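Pushing Blocks Around With Griteo, Week Whatever

Posted 2020-04-03 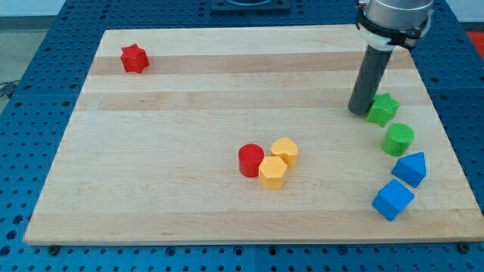 Our team has exactly one job until the June demo, and that job is pushing. No picking up, no stacking, no cute little pouring tricks like the Bagheri team is doing (show-offs, I love them). The robot gets a typed sentence, looks at the table, and shoves one block to where the sentence says. I picked it because it sounded easy, ha. Nazanin Ahmadpour wrote the sentence list and she went straight for the mean ones, so we get things like "put the red star next to the yellow heart," when the star is way off by itself in the back corner of the cutting board and the heart is jammed up with the yellow hexagon and the red cylinder. You have to get the star all the way over there and not plow into the whole group. I have watched it plow into the whole group a lot.

The code is called Griteo, which was a typo in a folder name back in the fall and now it's on our slides forever. It's two parts. One guesses where all the blocks are, and the other decides on a shove, does a small piece of it, and looks again. We used to do the whole shove in one go and the cylinders would just wander off sideways. Short shoves are slow but so much better! Mojtaba Amini talked me into it after I spent an entire evening tuning the long version, and I was only a little bit grumpy.

OK so, numbers, for the two of you who asked. We have 3765 pushes logged now, and 300 of those are set aside for testing, so I'm not allowed to peek at them. On the last test run we did 50 sentences and got 38 right. The month before that I was too embarrassed to write it down. Most of the misses were the "next to" kind, and a couple were plain dumb, like going for the green star when the sentence said red. Color should be the easy part?? I think it's the lighting and Nazanin thinks it's my code, and we have a snack bet on it.

The corners are my other headache. Push a cube on a flat side and it goes pretty straight, but catch it near a corner and it spins in place like it's making fun of you. Triangles are worse. I started a list of where to touch each shape and then gave up on the heart, so right now the heart gets treated as a circle and we hope for the best.

Still on the to-do list: fix the red/green thing, clean up the log folder (Mojtaba, those files called "new_new" are yours), and send Gravier our one-page summary, which I've been putting off. If anybody in the Bunero club has tried block pushing and has a trick for hearts, please leave a comment. I'll trade you my plotting script, it's ugly but it works.

Contact | © 2020 | Back to top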